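Julent — simulated two-arm kitchen set, data card

2 comments | 11 shares

Status: released Monday, March 22, 2021. Maintained by Kianoush Bakhtiari.

## What you get

800 episodes of two simulated arms working over a kitchen tabletop, with joint positions, gripper commands and one rendered camera view per episode. Each episode has a short written instruction, typed by a person. The objects come from the Mikden asset pack and the physics from Slaoui, both at default settings.

The set was made to test one claim: that a policy trained on rendered kitchens can be moved to a real bench with little extra data. I was doubtful when we started and I still am. Please read the results section before you quote anything from this card.

## How it was made

Operators drove both arms by hand. Object positions were shuffled between episodes within limits set in the config file. Lighting was not. Failed attempts were kept and carry a failure flag, which you should filter on yourself, as the loader will not do it for you.

Views are padded with black bands at top and bottom to fit a fixed input shape. Crop them or mask them. One of our early models did very well on the validation split until we masked the bands, and I don't have a good account of why.

## What the objects can and can't tell you

Food items have fixed shapes. A cucumber in the simulator does not bend, bruise or roll the way one from a shop does, and contact with the fingers is handled by a simple friction model. Surfaces are better: the wood grain and the weave of the placemat are varied enough that a model can't get by on flat colour alone.
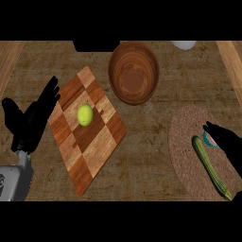 Slaoui's friction values are too kind to round fruit, Prokance wrote after trying the beta, and any grasp score on the lime should be treated as an upper limit. I agree, and the same probably goes for the cucumber.

## Results so far

We trained the same network with 3 random seeds and ran each for 40 trials in simulation. Scores differed more between seeds than between our method and the plain baseline. I would call that no result. An earlier draft of this card called it "promising", and that word has been taken out.

On the real bench we have tried 4 tasks. None has enough trials to report, and they stay out of the table until May at the earliest.

## Known problems

- Both grippers can render as solid black, so finger pose is hard to read from the picture. Use the joint data.
- Objects near the far edge of the table may be only partly in view — the labels still list them as present.
- Some instructions name the wrong arm. Corrections are welcome.

## Use

Fine for debugging a pipeline or comparing loaders. I would not use it to argue that simulation replaces bench time.

Related items
Mikden asset pack: notes on fixed-shape food
Slaoui contact settings, what the defaults do
Julent loader: changes since the beta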